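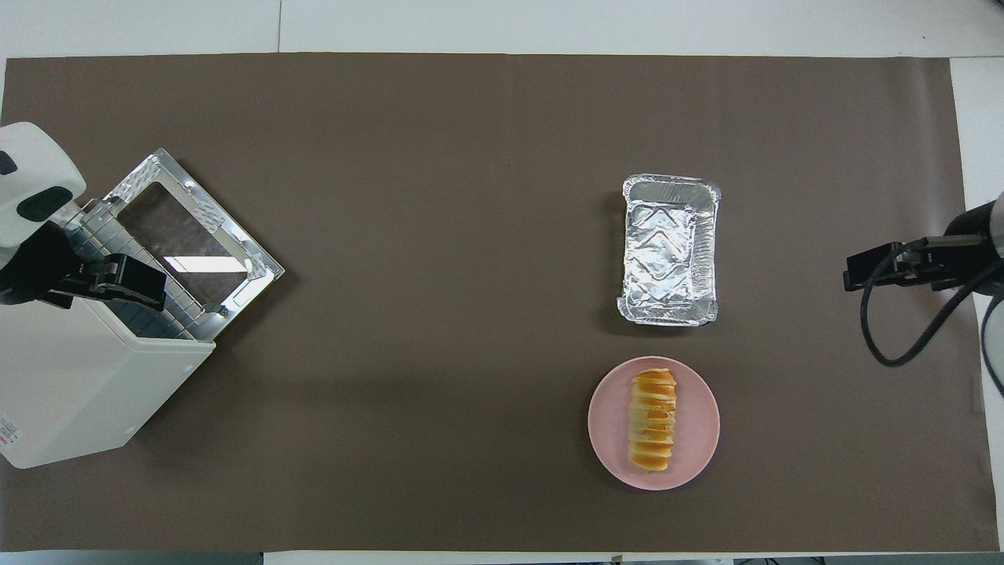
Pruvost Luggage Rack, folding, hotel grade

Back in stock at Tarnness Hotel Supply. Same rack we shipped to the Hevusetti lodges last spring, new strap color.

Folds flat, hangs on a closet hook. Steel legs, nylon straps, rubber feet. Wont mark wood floors. Straps swap out with a screwdriver, no need to send the whole rack back.

Width open: 26 inches
Straps: 6 per rack
Colors: black, tan, gray (gray runs out first, order early)
Sold by the case only

Price per case: $198. Freight extra outside our truck route. Call for a quote on full-property orders, we can usually do something on price.

Cleaning: damp cloth on the legs, mild soap on straps. No bleach. Air dry before folding or the straps will smell.

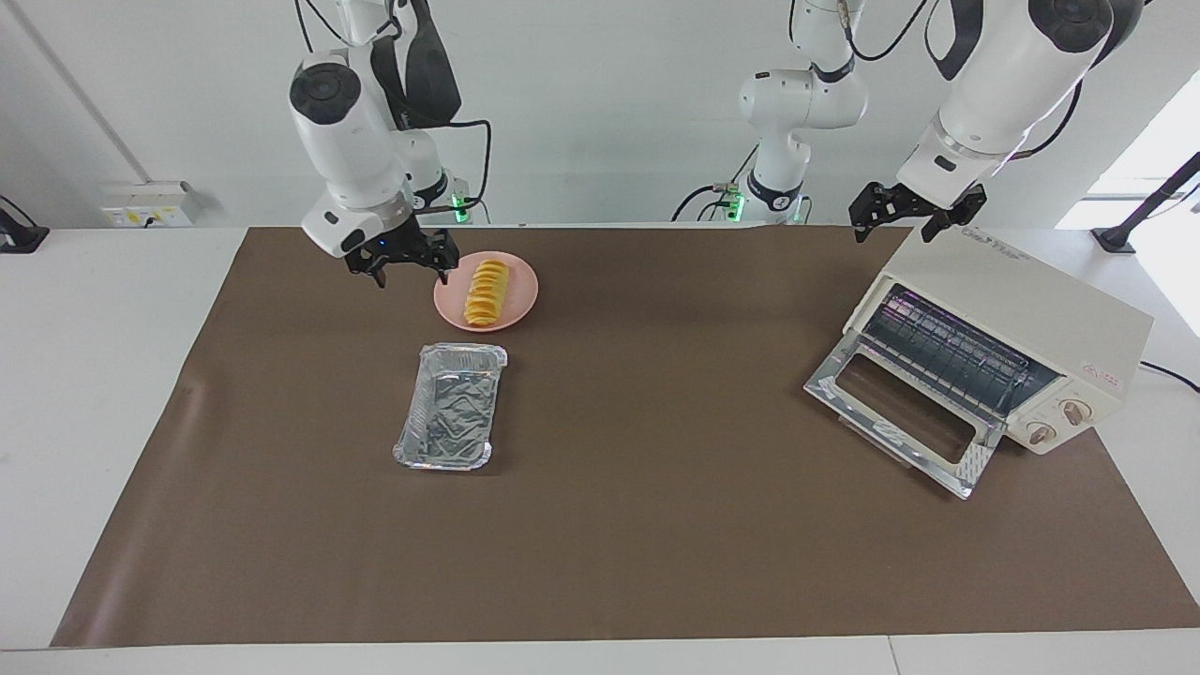 Goes with

Itix wall bumper strip. Stops suitcases chewing up the paint behind the rack. Peel and stick, trim with scissors. Comes in white and clear.
Pruvost replacement straps, sold in packs, all three colors.

Ordering and returns

Orders in by noon go out same day if its in the warehouse. Returns within 30 days, unused, in the orginal carton. Strap color swaps are free, you pay shipping back. Damaged in transit? Keep the carton, email us the case label and we'll get a new one moving.

Tan ships again in May.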